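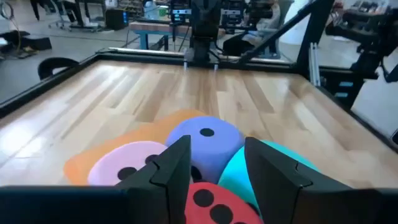
Course unit 3: Daily care and setup of the two-arm table cell

In this unit we treat the gripper and the wrist camera together, as one thing, although in the parts list they are two. The reason is practical. When a finger is moved, the camera sees it in another place, and when the camera is moved, all what was taught with the fingers is no longer correct. In our cell the camera sits close behind the fingers, so both of them are always large in the view, coming in from the left and from the right with a narrow gap between. The foam dice are our standard objects for this unit. They are soft, they forgive a wrong closing height, and the colors are easy to tell apart: orange, pink, purple, turquoise and red. Please look also at the left part of the tabletop, where the light is reflected strongly on the pale wood. We come back to this glare in section 4.

The cell was built by Lerketti and the control software is from Drindow. The fingers are a Holzer set. If you work later in the Etmont laboratory, you will find the same fingers on a different arm, and most of these notes are still good there, except section 3.

1. Before you switch on

Walk one time around the black border of the table. Look for tools, screws and loose cable ties on the wood. A small screw on the table is not dangerous for the arm, but it can stand under a die and make it tilt, and then you search the error for half an hour in the software. I have done this myself.

Check the cables on the top of each wrist. They should hang in a soft bow. Turn the wrist by hand (only with power off!) to both end positions and look if any cable becomes tight. If one becomes tight, open the clamp, give it more length, close the clamp again. Do not solve this with tape.

Check that the emergency stop is pulled out and that you can reach it from the place where you will stand.

2. Cleaning the fingers

The flat inner surfaces of the fingers must be clean and dry. Foam leaves a fine dust on them, which you feel before you see it. Use a cloth with a little alcohol and wipe in the direction of the tip. In the stepped notch at the inner edge the dust collects more, and there a cotton stick is better than the cloth. Wait 60 seconds before you close the gripper.

Look at the fingers also from the side. Both tips must end at the same height. If one is longer, the screw at its base is loose and the finger has moved out. Tighten it with the small torque key. The value is written inside the lid of the tool box, please do not guess it.

Write in the log book: date, arm (left or right), what you have cleaned, what you have tightened. A line "nothing found" is also an entry, and I want to see it.

3. Setting the zero of the gripper

After every tightening the zero must be set again. The order is important.

Open the Drindow panel and choose the arm. Check twice that it is the correct one, as the two arms have the same icon.
Drive the arm to the service position over the middle of the table.
Open the gripper fully. Wait until the motor is silent.
Close it with the slow speed until the fingers touch each other. Look from the front, at the height of the fingers.
Press "Set zero" and hold it until the panel confirms.
Open and close three times with normal speed. The displayed value at closed position should come back to zero each time.

If the value is not coming back, there are two usual causes. The first is dust, so repeat section 2. The second is a finger that was tightened a little turned. Then the tips touch on one side only, and you can see a thin line of light at the other side.

When you get error 109 during this procedure, the gripper has found resistance before the expected position. Remove what is between the fingers, confirm the error on the panel and begin again from the first step. Do not continue in the middle.

4. Checking the wrist camera

Put the dice in a close group, in such a way that some of them touch. A single die in the middle of the table tells us very little. With a group you see quickly if one color runs into its neighbor, and if the pips are still sharp near the fingers.

Lower the arm until the group lies between the fingers and in front of them. Now compare with the reference picture of your arm. The two fingers must be at the same places as in the reference. If both are shifted to one side by the same amount, the camera bracket has turned. If only one is shifted, it is the finger, and you go back to section 2.

About the glare: the table is bright, and with direct light it reflects. The camera then makes the whole view darker, and the black pips on a dark color are difficult to find. First turn down the lamp. Only if this is not enough, change the exposure in the panel, by one step, and note the old value before. Many students change the exposure first, and in the evening, when the light is different, the next group has an almost black picture.

Clean the lens only with the lens cloth. The alcohol from section 2 is not for the lens.

5. Test grip

Take the dice one after another from the outside of the group. A die which lies partly under another one is taken last, also when it looks easy to reach. For each grip, stop the arm after lifting and look if the die hangs straight. With foam, the fingers press in a little and this is fine. If the die turns while it is lifted, the grip was too near to one edge.

Keep the second arm away from the dice during the test, in its waiting position at the far side. It has power also when it does not move, so the hands stay outside the border.

6. To prepare for the next meeting

Do sections 1 to 4 one time on each arm, in groups of 2, and bring the log page with you. Please write also how long you needed for section 3. In October we had groups that set the zero before cleaning the fingers, and they had to do everything again. Read the steps to the end before you touch the panel.

Spare cotton sticks and cloths are in the second drawer. When you take the last package, write it on the list at the door.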